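4. Die Milchpumpe zum ersten Mal einrichten

Herzlichen Glückwunsch zum Baby, und schön, dass Sie sich die Brasuteck Ayala ausgesucht haben! Vielleicht lesen Sie diesen Abschnitt nachts um halb vier mit einer Hand, während die andere ein Köpfchen stützt. Deshalb haben wir die Schritte kurz gehalten (na ja, so kurz, wie wir es eben können) und alles, was warten darf, in die Hinweise gepackt.

4.1 Vor dem ersten Abpumpen

1. Waschen Sie sich gründlich die Hände und nehmen Sie alle Teile aus dem Beutel. Motoreinheit und Schlauch bleiben beiseite, die beiden kommen nie mit Wasser in Berührung.
2. Zerlegen Sie das Pumpset vollständig, auch das kleine Ventil. Ziehen Sie es am dicken Rand ab und nicht an der Lippe, die reißt sonst leicht ein.
3. Kochen Sie Trichter, Ventil, Membran und Flasche 10 Minuten in reichlich Wasser aus. Die Teile sollen schwimmen können und den Topfboden möglichst nicht berühren.
4. Lassen Sie alles auf einem sauberen Tuch an der Luft trocknen.

Hinweis: Im Schlauch darf kein Wasser stehen. Sollten sich doch einmal Tröpfchen zeigen, lassen Sie die Pumpe ohne Trichter weiterlaufen, bis er wieder klar ist. 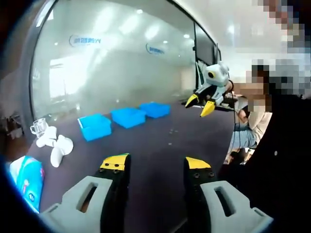

5. Setzen Sie die Membran ein und drücken Sie den Rand einmal ringsum fest. Danach kommt das Ventil von unten auf den Trichter, dann die Flasche.
6. Stecken Sie den Schlauch auf, bis er spürbar sitzt. Ein loser Schlauch ist der häufigste Grund, warum die Pumpe brummt und trotzdem nichts zieht.
7. Laden Sie den Akku vollständig auf. Die Anzeige blinkt beim Laden und leuchtet am Ende ruhig.

4.2 Die passende Stufe finden

Die Ayala hat 8 Saugstufen, und wir bitten Sie sehr: Fangen Sie bei Stufe 1 an, auch wenn die Freundin, die Schwester und das halbe Internet auf Stufe 6 schwören. Unsere Stillberaterin Elvira Chambi erinnert in ihren Kursen immer wieder daran, dass eine höhere Stufe nicht automatisch mehr Milch bringt. Lehnen Sie sich zurück, legen Sie den Trichter mittig an und gehen Sie erst höher, wenn es sich angenehm anfühlt.

Nach einem Kaiserschnitt pumpt es sich oft leichter in halb liegender Haltung, mit einem Kissen unter jedem Arm, damit nichts auf die Narbe drückt.

VORSICHT: Abpumpen darf nicht wehtun. Bei Schmerzen schalten Sie zuerst die Pumpe aus, lösen den Trichter vorsichtig mit einem Finger und prüfen die Größe (Tabelle in Abschnitt 6). Bei Fieber, geröteten oder harten Stellen wenden Sie sich bitte gleich an Ihre Hebamme oder Ärztin.

Hinweis: Die Pumpe schaltet sich nach 40 Minuten von selbst ab. So lange sollte eine Sitzung aber gar nicht dauern!

Flaschen der Reihe Okimeck passen ohne Adapter. Für andere Gewinde liegt ein grauer Ring bei, siehe Seite 84.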